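Home | Reports | Visits | Equipment planning | Contact

Visit to the Vurkero training centre, Avbridge

Last updated: September

Purpose of the visit

The visit was arranged to inform the equipment plan for the Dinotness workshop. Our present plan allows for one two-armed mobile robot and a simulation licence in the first year, with a second robot to follow if the budget permits. Members of the planning group wished to see both in use before prices were requested from suppliers.

The group was received at 9.30 am by Donal McGrath, who manages purchasing at the centre. He gave a short talk on how the centre had chosen its equipment and then led the tour.

The workshop floor

The robot bay covers 95 square metres and is divided by a low barrier. Mr McGrath advised us to measure doorways and lift openings before signing any order. The centre had to widen one entrance after delivery, at a cost of £4,000 that had not been planned for. He also recommended that charging points be fitted on two walls, as trailing cables had caused delays in the first months.

Spare grippers are kept in a locked cupboard and signed out by shift. The centre sets aside £2,000 a year for these and for replacement finger pads, and considers the sum a little low.

The simulation room

New operators begin on the Pons simulator and do not use the machines in the bay until they have passed a set list of tasks. The exercise on screen during our visit was set in a room with a wooden floor, a long white counter and a table holding a power drill, a small cup and a wooden stick. The operator works from the robot's own viewpoint, with its white body filling the lower part of the view and one gripper close to the drill.

Licences are charged at £779 per seat per year. Mr McGrath regards this as good value when set against the cost of repairs – the centre now trains every new operator in this way. Members noted that the view can be tilted a long way from level, and asked how long trainees need to become used to it. We were told that most require several sessions. 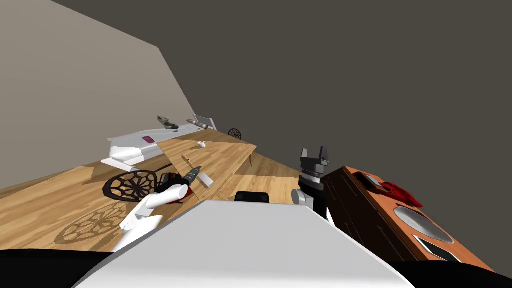

Points for the equipment plan

The group agreed to put forward the following:

– Simulation seats should be bought before the first robot is delivered.
– A separate line should be entered for grippers and pads.
– Building work should be priced by the estates office and shown in the same budget.
– Suppliers should be asked to quote for a five-year service agreement as well as for purchase.

A request for prices will be issued once the floor plan for Dinotness has been confirmed.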